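Home | Shop | Kitchen & Table | Cloths | Care Guides | About | Cart (0)

We use cookies to remember what's in your cart. Keep browsing and we'll take that as a yes. OK | Settings

The Tully Grid Cloth

Posted by Marilou Sebastian, April 26, 2020

Item 1037

I've been wanting to give the Tully its own proper page for ages, because it's the one thing in the shop I get asked about the most and up to now it's had two lines and a price. So grab a coffee, this one's long!

The Tully is a white cotton cloth with a grid of thin gray lines woven right through it. It's bigger than a dishcloth and smaller than the dish towels your grandmother had hanging on the oven door. I sell it as a table cloth in the wiping sense (I know, I know, "tablecloth" was already taken), and that's how I use mine: one cloth and one spray bottle, parked on whatever table people are sitting at. Spills get wiped while they're still spills. My kitchen has a stack of them in the drawer by the sink and there's always one balled up somewhere it shouldn't be.

I first ordered them from Vokia, who weave them for us in small batches, after I got fed up with the microfiber kind. Microfiber picks up crumbs fine, but it grabs at a fabric tablecloth and drags the whole thing toward you, and then somebody's glass goes over and you have a bigger job than the one you started with. Cotton slides. You can dab at a tablecloth with it and the tablecloth stays put.
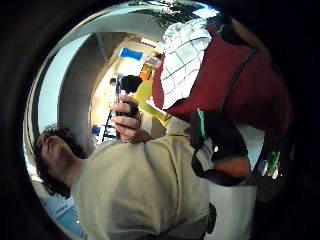
The weave took us a couple of tries. The first batch was too tight, and it sort of pushed water across the table ahead of it for the first few washes. Sylvie Ouellet, who handles our orders with the mill, asked them to open it up a bit, and the second batch was so loose it snagged on everything, including my ring. The one we sell now is in between. It drinks up a spill on the first pass and it wrings out nearly dry, and I've quit snagging it (mostly).

What you get

One cloth, hemmed on all four sides, with a hanging loop in one corner. It's 14 inches by 14 inches before washing. Expect it to come out of the first hot wash a little smaller and a lot softer. You can buy them singly or in a pack of 10, and the pack is the better deal by far. If you're buying for a café or a church hall or anywhere with a lot of tables, get the pack, you'll be back for it anyway.

We don't include a spray bottle. I used to put one in and people wrote to tell me they already had four under the sink. Any trigger sprayer you like will do the job. Pick one that's clear so you can see how much is left, and put a label on it, please, especially if there are kids around or if you keep drinks in clear bottles too.

What to spray

Plain water handles most of it. For sticky stuff I add a few drops of dish soap, and for anything greasy I go to the counter spray we sell under the Sokent name, which comes as a concentrate you dilute yourself. A word of warning if your tablecloths are a deep color like maroon or navy: test your spray on the underside near the hem first. Some cleaners will lift dye, and a pale patch in the middle of a dark tablecloth is there for good. I learned that on a tablecloth I really loved.

Also, spray the cloth and skip spraying the table. If there's anything with a plug or a battery sitting near the spill, you want the wet on the cloth and nowhere else. A damp Tully folded in quarters is thick enough to work with one corner at a time, so you can get in close to a phone charger or a power strip without soaking it. Unplug first if the spill is anywhere near the plug!

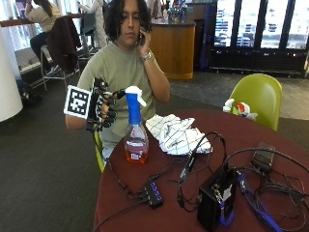
Tully Grid Cloth, item 1037, next to a spray bottle on a maroon tablecloth.

Will it stain?

Yes. It's white cotton and it's going to wipe up tomato sauce. I get this question a lot and I'd sooner tell you now than have you send it back. Tea and coffee come out almost completely if you rinse in cold water the same day. Red and orange drinks (the sports kind, fruit punch, that family of things) take longer. Soak the cloth in cold water with a scoop of oxygen bleach overnight, then wash as usual. Beet juice I have no answer for. Turmeric fades if you dry the cloth in the sun, and I was thrilled when Divina Tolentino told me that one, because I'd been throwing those out.

The gray lines don't run. We've washed them with white shirts and the shirts came out white.

Washing and drying

Hot wash, any regular detergent. Leave out the fabric softener, it coats the cotton and then the cloth won't soak anything up. If you've already used it, two hot washes without any will bring the cloth back. Tumble dry or line dry, both fine. They wrinkle like crazy and I've never ironed one in my life. Mine live in a heap.

They'll last you a good long while. The oldest one I have has been through the wash every week for about 11 months and the hem's still holding, though one corner has gone a bit wavy. When they do get ratty, cut them into quarters and use them for shoes or the bike.

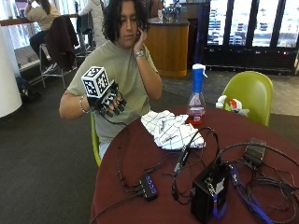
People who've had theirs a while

Teodoro Dela Peña bought a pack last October for a coffee counter and wrote: "Good size for the hand. The loop is too small for my hooks but I use clips. Would order again." (He's right about the loop, and it's bigger on the new ones.)

Kasun Kanagaratnam wrote: "We keep one on each table where people work and eat at the same time. Less paper towel in the trash. I wish you did it in a darker color."

A darker color is coming! We have samples of a charcoal one with white lines. I've washed them a few times and they're shedding more lint than I'd like, so that one will wait until Vokia sorts it out. I'd also love a green, something bright like a lime, to go with all those molded plastic chairs people seem to be buying, but so far I'm the only one here who's excited about that.

Goes well with

The Pramen drying rack, if you're tight on space. It folds flat against the wall and holds several cloths with air between them. A damp cloth left in a ball will smell by the next day, whoever made it, so do give it somewhere to hang.

Shipping and returns

Single cloths go out in a flat paper envelope that fits through most mail slots. Packs go in a box. Orders are going out a little slower than usual this spring and I'm packing as fast as I can, so thanks for bearing with me. If there's something wrong with the weave or the hem, send me a photo and I'll mail you another one, no need to return the first. If you just don't like it, send it back unwashed and I'll refund the cloth but not the postage.

Anything I forgot, use the contact form. I read all of them, usually in the evening with a cup of tea next to the keyboard and a Tully within reach.

Get our newsletter: new cloths, restocks and the odd stain tip. Enter your email | Sign up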